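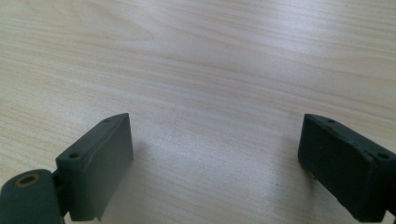
So I finally got to the winter open day at Larninness, the furniture works just outside Clenaton, and I came home with sawdust in my coat pockets and a strong urge to replace everything in my kitchen.

I only went for the tables. They had a whole hall of them, mostly light wood, and you were allowed to touch everything (I did). I always thought pale wood was the boring choice! But walk along a row of tops and the grain is different on every one -- long straight bands on this one, a stretched-out oval swirl on the next, then a pinkish streak wandering off toward a corner. Under the big lamps half of that disappears in the glare, so I kept ducking down and looking along the surface sideways like I was lining up a pool shot. The woman next to me was doing the same thing and we both laughed.

The tour took us through sawing, gluing and sanding, in that order, and sanding was my favorite. They pass around two offcuts, one before and one after, and ask you to shut your eyes and guess. I got it right, which I'm still pleased with. The finishing room was behind glass because of the dust, and we didn't get long there. A pity, as I had questions about oil versus lacquer and the guide was already halfway down the stairs.

Lunch was soup from the Cilgate stand in the yard. Good soup, tiny cups.

Prices, if you're wondering: the smallest table in the seconds corner was $388, and the one I really wanted was $1,081 without chairs. I stood by it for ages. They'd take a $50 deposit to hold it for two weeks, and I very nearly handed it over, but I hadn't measured the kitchen. Next time I'm bringing a tape measure -- and a bigger car.

Parking is free but the lot turns to mud by noon, so wear boots. The back gate is closer to the hall than the main one.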